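Planano project: progress report, reporting period November
Prepared by Horațiu Ene, Dec 3, 2025

The open day at the Roman workshop was held as planned under work package 3. It drew 85 visitors, against the 30 assumed in the proposal. Silviu Sandu ran the demonstration, in which the arm works on coloured plastic shapes with a plain rod as its tool. Visitors chose the next move and the operator entered it as a short written command.
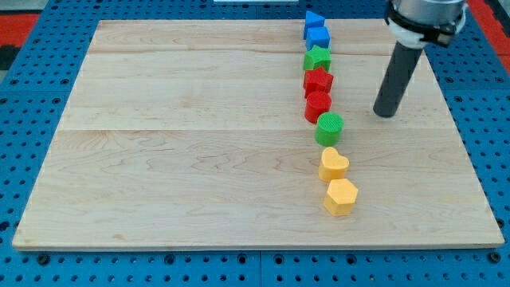 The control software logged 547 commands over the day. Those that could not be parsed were mostly two requests joined in one sentence, and Stimov has been asked to handle these in the next release. One stoppage occurred in the afternoon, when the controller lost its network connection. Service resumed after a restart and no data were lost.

Spending on the event came to almost 2000 euros, mainly transport and insurance. The Drutard invoice for the barriers is outstanding and will be charged to the next period. We request approval to move the remaining travel budget to a second demonstration at the same site.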